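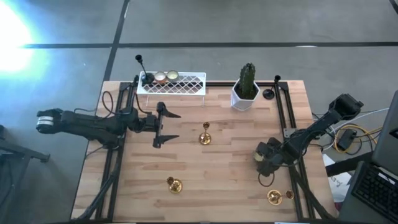

5 min read

Brass candlesticks, a cactus and a wood tabletop: how would you arrange and look after all this?

Asked by Marlina Yusof on April 9, 2025
Filed under: Decorating, Small Spaces

Hello everyone, I've been reading this site for ages and finally have something to ask, so please forgive me if I go on a bit.

I have a butcher-block tabletop, the kind with light and darker strips side by side, and I've been trying to make a nice arrangement on it for longer than I'd like to admit. My things are three brass candlesticks, a couple of candles in round tins, a little white metal rack with a diamond pattern, and a tall green cactus in a white planter with all those angled sides. I love every one of them. Put together, though, they look like a yard sale five minutes before closing.

What I've tried so far is the rack at the back with the tins on top, the cactus next to it, and the candlesticks out in front. I like the rack because it gets the tins up off the wood and gives them some height, but then the candlesticks seem to wander. If I line them up it looks like a church, and if I scatter them somebody always asks me if I'm in the middle of moving!

I have three questions, really. Where should the tall things go? Can the cactus live that close to candles if I do light them now and then? And what do you all use on brass that doesn't leave a smelly film? My sister swears by something called Nasution polish, which came in a tub she's had since before her kids were born, and I'm a little afraid of it.

I've set a budget of 100 dollars for anything extra, but I'd be just as happy spending none of it. 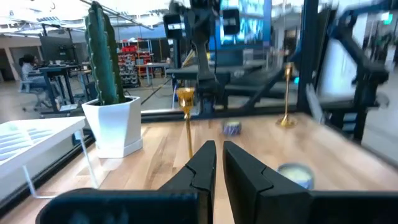
Candlesticks between the cactus and a tin.

One more thing I should mention. The planter sits on a saucer and I'm careful with water, but I still worry about rings on the wood. I oiled the top in February and would rather not do it again before summer if I can help it.

Thank you in advance, and sorry for the length. My husband says I could write a letter to the water company that would make them cry.

Marlina

3 answers, sorted by votes

Answer from Cempaka Subramaniam
103 people found this helpful

Hi Marlina, and welcome! I've done a lot of fiddling with tabletops over the years (I moved five times in my thirties, so I got plenty of practice), and I think you're closer than you believe.

Start with the cactus. It's a strong upright shape and your eye will go there first no matter what you do, so choose its spot and leave it alone. I'd put it off to one side toward the back. Then take your tallest candlestick and stand it a little way from the cactus, far enough that the two don't look like they're holding hands. The other two candlesticks can go together, one slightly forward of the other. Two close and one apart looks settled to me in a way that a row never does.

The rack is lovely for the tins, but try it empty for a day, with the tins down on the wood near the pair of candlesticks. You may find the rack wants to hold something else, or that it wants to be in another room entirely. I had a wire shelf called a Jesero that I moved around my living room for a whole winter before it ended up in the bathroom holding towels, where it's been perfectly happy ever since.

If you want to spend a bit of your budget, spend it on a small patterned pot. You have a lot of plain white and a lot of brass, and a little painted ceramic brings the temperature up. Blue and white is very forgiving with brass. Put something low in it, just peeking over the rim, and let it sit in front of one of the candlesticks so that the stem rises up behind it. You get two heights in hardly any space, and the pot hides the foot of the candlestick if it's scratched like mine are.

As for lit candles, please move the cactus, or light them somewhere else. I know it's a nuisance. A flame can scorch a plant long before you notice, and a cactus takes forever to grow out of a scar. On ordinary days, with nothing lit, they can be neighbors.

For the brass, I use warm water, a drop of dish soap and a soft cloth, then I dry it right away -- and I mean right away, with a second cloth, into all the little grooves under the cup. If it's really dull, a paste of lemon juice and baking soda works on solid brass. Don't do that on plated pieces! A magnet will help you guess: if it sticks, there's steel under there and you should stay with the soap. 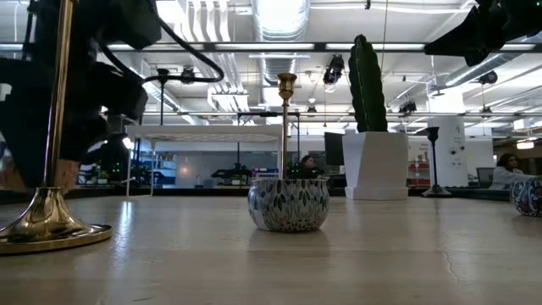
Faizal Pattinasarany: I'd go easy on the lemon. I left the paste on a pair overnight and they came up pink in patches, and it took me weeks of rubbing to get them looking like brass again. Five minutes is plenty, and rinse well.

Cempaka Subramaniam: Good point, Faizal, and thank you. I should have said a time. Yes, five minutes, and try it on the underside of the base first.

Answer from Ikhsan Majimbun
7 people found this helpful

cork mat under the saucer. cut it a bit smaller than the saucer so you don't see it. felt dots under the candlesticks too, brass bases can have a sharp edge and they'll mark an oiled top. lift things, don't slide them. that's all I've got, I don't know anything about arranging

Answer from Qistina Wattimena
No votes yet

I read Cempaka's answer and agree with nearly all of it, so I'll only add what I know about the wood, having ruined one top and saved another.

A saucer is good but it isn't the whole story. Glazed ones are usually fine, but plain clay lets damp creep through slowly, and you won't see the ring until you pick it up to dust. Water the cactus over the sink, let it drain properly, and bring it back when it's finished dripping. They want so little water that this is hardly a chore.

If you do get a ring, let the wood dry out for a couple of days before you panic. Mine faded by half all by itself. After that, a light sanding along the grain with very fine paper and a dab of the same oil you used in February should see you through, and you only need to do the one spot, feathering it out at the edges. My mother used to say that a table with no marks belonged to people who ate standing up, so don't lose sleep over a faint one.

And clear the whole top off every so often, down to the bare wood. I pile everything on the floor along the baseboard, wipe the top, and put back only what I miss. The last time I did it a candle dish and a little Sisar bowl never made it back, and I like it much better.
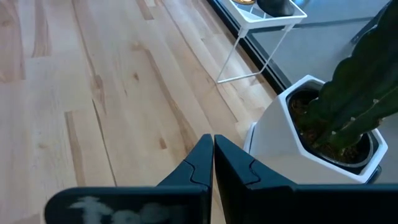
Marlina Yusof: Oh, you've all been so kind! I've ordered a roll of cork and I'm going to try the two-and-one idea tonight, with the rack taken away to begin with. The magnet stuck to one candlestick and not to the other two, so that's one for the soap and two for a very short lemon bath. Does it matter which side of the cork faces down?

Ikhsan Majimbun: no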